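3.2 Shared kitchens

The Prudau survey drew 175 replies from staff using the two shared kitchens. Most placed the sink and the counter beside it at the centre of daily disorder.
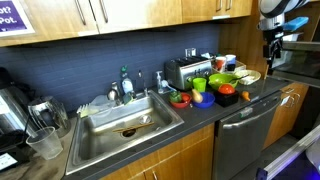
Washing up was left to whoever came next, and 148 respondents knew of no written rule. Notes between users did much of the work of instruction, on disposal above all (Figure 3).

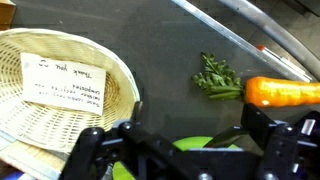
Figure 3. Handwritten note on containers, in a woven basket.

Kumiko Aoki objected that a polite note is read once and then forgotten, and asked that sorting be taught in April.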